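The Wulasetti Bottle
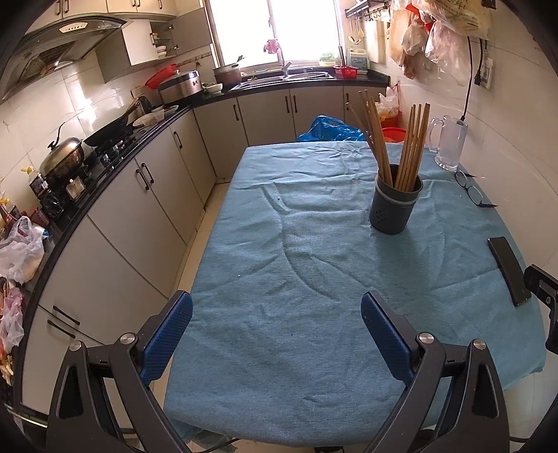 Rezaul Sultana had been taking the capsules for nine weeks when the letter from Skomby came. He took two with breakfast and two at night, and he wrote each dose in the back of his diary, as the leaflet told him to. The leaflet said magnesium, vitamin B6 and a root extract called Wulasetti, and it said the root had been used for generations to settle the legs. His legs had kept him up since January. He opened the letter at the kitchen table, where his sister had smoothed down the blue-grey cloth as well as she ever did, so that one long crease still curved across it, and he had to move the mug of chopsticks – she called it the mug, though it was a plastic cup with holes in the front – before he could spread the pages out. Then he put on his glasses.

The letter said that batch 314 was being withdrawn. Customers should stop using it and send back whatever remained for a full refund.

"What's wrong with it?" said Parveen.

"It doesn't say."

"It must say something."

"It says 'as a precaution'."

He fetched the bottle from the shelf over the fridge and turned it until he found the number. It was 314. There were a fair few capsules left, beige with a darker speck, and they smelled the way they always had, like a garden shed.

Parveen rang Skomby while he was looking. She was better on the phone than he was. She was put through to a man at Gresier, who made the capsules, and the man at Gresier told her that the root in that batch had come from a new supplier, Fukuda, and that when it was tested it was not root. It was rice flour with a bit of colouring.

"So it's harmless," said Parveen.

The man said that it was harmless as far as they knew.

"And the magnesium?"

The magnesium was missing as well. There had been a fault with the hopper. He was very sorry about it and he would like to offer a voucher.

She wrote this down on the back of the envelope and pushed it over to Rezaul, who read it twice.

"I've been sleeping," he said.

"I know you have."

"Since the second week. Right through, some nights."

"I know. I hear you snoring."

He counted back in the diary. It was all there in blue biro, the doses and the hours. Before the capsules he had slept three hours, four, three. After them it was six, and then seven, and one Sunday nearly nine. He had told people at work. He had told the pharmacist, who had nodded and gone on stapling a bag. A man in the warehouse had bought a bottle for his wife.

"You stopped having tea at ten o'clock," said Parveen. "Because of the capsules. It said water only."

"That's true."

"And you walk to the bus now."

"That was for my knees."

She shrugged and got up to see to the rice.

He filled in the refund form. It asked how many capsules he was returning, so he tipped them out on to a saucer and counted them in fives. It asked for the reason for the return, and he wrote "your letter". It asked whether he had noticed any effects while using the product. There were two lines for that. He held the pen over them for a while and then left them empty.

The padded envelope was in the drawer with the takeaway menus. He put the bottle in, and the form, and folded the flap over, but he didn't stick it down. Parveen had her back to him. He took out the bottle again, shook two capsules into his palm and put them in his shirt pocket.

"Do you want egg on yours?" she said.

"Please," he said, and licked the envelope shut.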